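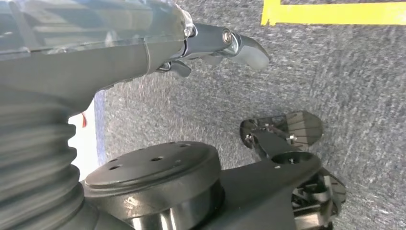 Clear plastic cover, creased over the curved surfaces.

Cavgate Unit 28
Dust and housekeeping inspection: checklist with comments
February issue. Replaces the previous issue in full.

Scope

The checklist covers settled dust, the fixed extraction system, cleaning equipment and the storage of waste before collection. It does not cover fire alarms, lifting equipment or drinking water, which have their own sheets. Work through the sections in order. Sections 1 and 2 are done before the first shift starts, with the extraction off. Section 3 is done with the extraction running.

Mark each item OK, DEFECT or NOT SEEN. Do not leave blanks. A blank on the last sheet was read as OK by one person and as NOT SEEN by another, and the filter store went unchecked until the next round.

Section 1. Floors and walkways

1.1 Walkways clear for their full width. OK
1.2 No settled dust visible at skirting level. DEFECT
Comment: dust along the north wall behind the pallet bay. Swept in the past with a dry broom, going by the marks. Vacuum only. Raised with the cleaning contractor.
1.3 Floor edges and expansion joints clean. OK
1.4 Entrance matting lies flat, no curled corners. DEFECT
Comment: outer mat at the goods door has lifted on one corner. Taped down as a temporary measure. Replacement on order from Trulgate.
1.5 Nothing stored within 300 mm of a floor-level air grille. OK
1.6 Spill kit present and sealed. OK

Section 2. High and hidden surfaces

2.1 Tops of cupboards and lockers. DEFECT
Comment: a finger drawn along the top of the stationery cupboard left a clear line. Same finding as last time. The cupboard is not on the contractor's schedule and needs to be added.
2.2 Light fittings, upper face. NOT SEEN
Comment: access platform out for service. Carry forward.
2.3 Cable trays. OK
2.4 Radiators, behind and below. OK
2.5 Window sills and blinds. OK
Comment: blinds in the side office are stained but free of loose dust. Staining is not a defect under this sheet.
2.6 Covers and dust sheets in place where required, no tears. OK
Comment: check the folds as well as the flat areas. Dust collects in creases and falls off in one go when the cover is lifted. Vacuum the outside of a cover first, then fold it inwards.

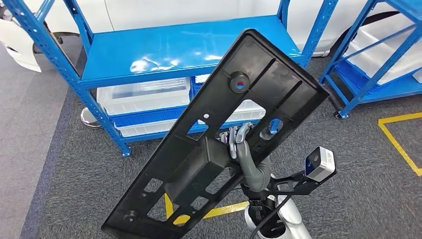 How often should the extraction filters be changed?

Change them when the pressure gauge on the housing passes the red mark, or at the six-monthly service if it has not done so by then. Tapping a filter clean and refitting it does not reset the interval.

Section 3. Extraction system

3.1 Gauge reading in the green band at start-up. OK
3.2 Flow indicator at each hood moves freely. OK
3.3 Hoods not moved from their marked positions. DEFECT
Comment: the hood at the sanding bench had been pushed back against the wall, well outside its mark. At that distance it draws very little from the work. Returned to position and the clamp tightened. Recheck at the next inspection and, if it has moved again, fit a fixed bracket.
3.4 Flexible hoses free of splits, kinks and flat spots. OK
3.5 Hose clips tight. DEFECT
Comment: 2 clips loose on the long run to the collector. Tightened during the inspection.
3.6 Collector bag no more than two thirds full. OK
3.7 Motor housing temperature after one hour of running, limit as on the plate. OK
3.8 Room temperature at the collector. 26 °C
Comment: warm for the time of year. The vent in the plant cupboard door was partly covered by a coat. Coat removed. No further action unless the reading rises.
3.9 Noise. OK
Comment: slight rattle on run-down only. Noted on the last two sheets and no worse.
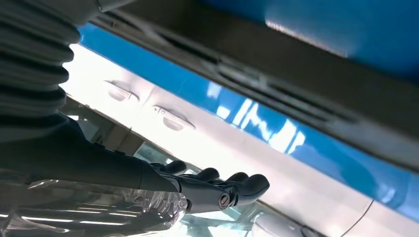
Cleaning of ribbed and pleated surfaces is the item most often failed on re-inspection, and the method matters more than the time spent. A flat cloth drawn lengthways rides over the high points and leaves the low ones as they were. The cloth looks dirty afterwards and the job gets signed off. Hoses, concertina guards and the pleated sides of old filter housings all need the same approach: a soft brush nozzle on the vacuum, worked along each groove in turn, followed by a barely damp cloth folded to a narrow edge. The thick black corrugated sleeve in the photograph is a fair guide to the shape meant, with rounded ridges stacked one against the next. Inspect such surfaces with a torch held low to one side. Overhead lighting hides dust in the grooves, more so on pale plastic.

Section 4. Cleaning equipment

4.1 Vacuum is the class marked on the risk assessment. OK
4.2 Vacuum hose, wand and brush nozzle present. DEFECT
Comment: brush nozzle missing. Spare fitted from the Feritow kit, which leaves no spare. Order two.
4.3 Flex and plug undamaged, test label in date. OK
4.4 Cloths stored clean and dry. OK
4.5 Dry brooms removed from the work area. DEFECT
Comment: one found behind the goods door. See 1.2.
4.6 No compressed air used for cleaning benches or clothing. OK
Comment: notice is in place but faded. Reprint.

Section 5. Waste awaiting collection

5.1 Dust bags tied and placed in a lidded bin. OK
5.2 Oily cloths kept apart from dust waste. OK
5.3 Bins away from heaters and the charging point. OK
5.4 Najafi collection notes on file. DEFECT
Comment: latest note not in the folder. Copy requested.

Carried forward to next inspection

2.2 light fittings, once the platform is back.
3.3 hood position.
4.2 nozzle order.
5.4 collection note.

Items 1.2 and 4.5 are to be closed together. Keep the completed sheet in the folder by the plant cupboard, with the newest at the front.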